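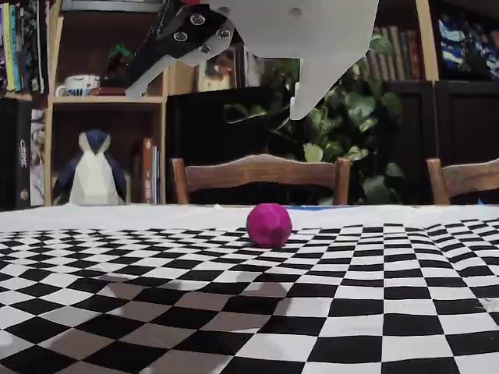
Two tablecloths on one table, yes or no? My sister says it looks like the check one shrank and I put the other one under it to hide the evidence. I say it's layering, which people pay decorators for. The black and white check is the one I like, but it gives up before the far edge, so on the side with the wooden chairs you get that band of plain white. I can live with the band. What I can't live with is that the check one creeps. By the end of a meal it has moved, the glasses have moved with it, and whoever is sitting at the near end has a lapful of squares. The white one stays put, being smug. What do you all use to keep a top cloth where you left it? I have until dinner on Monday, ten people, at least two of whom put their elbows on things.

riet_stevens

Yes to two cloths. No to that check with a white undercloth, sorry. It needs a color underneath, a dark red or something, or the white just looks like the part you ran out of. Your honey-colored chair backs would thank you.

To answer what you asked: the gripper mat stuff on a roll that goes under rugs. Cut it smaller than the cloth so it doesn't peek out.

godelieve_d

Rug mat under a tablecloth feels like eating on a trampoline. I tried it. You put down a wine glass and it thinks about it.

Double-sided fabric tape, four corners, done. It peels off afterward. Mostly.

kaja.v

"Mostly" is carrying a lot there, Kaja. What happens in the not-mostly?

riet_stevens

A stripe. It washes out on the third go. I've stopped seeing it.

kaja.v

Hard disagree on the dark red. Black and white check on red is a pizza place. I say this as a person who likes pizza. White under it is fine and it's calm, and with that loud a pattern something at the table ought to be calm. If the gap bothers you, turn the check cloth into a runner on purpose. Center it so you have white on both long sides and everybody assumes you meant it. Three people in this thread are now going to tell me a runner should be narrower, and they can come to my house and say it.

fenna_vdl

A runner should be narrower.

binh_au

Thank you, Bình. Drive safe.

fenna_vdl

More seriously, what's the check one made of? If it's polyester on polyester then nothing is going to save you, those two will slide past each other until the end of time. Cotton on cotton mostly stays. I had one from Gikau that I paid 136 for (I know) and it traveled the length of the table in one birthday. I sold it and bought a plain cotton one from the Verschueren outlet, and it hasn't moved since February. It's ugly but it's loyal.

Also, is the pink ball staying? Because I vote it stays.

binh_au

The label's been cut out so your guess is as good as mine, but it has a bit of a shine when you hold it up, so I fear the worst.

The ball is up for discussion. Right now it's the only thing on the check and I was thinking of it as a centerpiece, although all those flat faces make it look like it might be worth points.

riet_stevens

Keep the ball. I take back the red undercloth if you keep the ball. Magenta on black and white is your color right there, and then the white strip is a rest for the eyes. The leafy plant could come up onto the table too and then you're finished.

I don't take back the mat though. Kaja, yours was probably the thick kind. There's a thin one, Huka makes it, feels like a paper towel. Wine glass has no opinions.

godelieve_d

I'm against plants on a dinner table. You end up talking to a leaf all night and your cousin is somewhere behind it.

fenna_vdl

Depends on the cousin.

kaja.v

Has anyone tried weights? The clip-on kind for outdoor tables. My mother had little metal lemons on hers and I have never met a more stable cloth.

binh_au

Weights only help with wind, Bình. This is indoors. They'd just make it slide with more conviction.

godelieve_d

The lemons would like a word.

binh_au

OK. Report from the kitchen. I tried the fabric tape on one corner and a square of thin mat under the middle (Godelieve, it wasn't Huka, it was whatever was in the drawer). Leaned on it, dragged a full soup pot over it, no movement in the middle. The untaped corners still wander, so I'll tape those and accept the stripe. I slid the whole thing toward the chairs as well, so the white on that side is down to a sliver and the cloth now hardly hangs at the near end. That's where the elbows will be sitting. They can have the bare edge.

Plant stays off the table, ball stays on. Still undecided on napkins. I have white, and I have a pack of around 400 paper ones in a green I can't defend.

riet_stevens

White. Please.

fenna_vdl

Use the green ones, you'll never get rid of them otherwise.

kaja.v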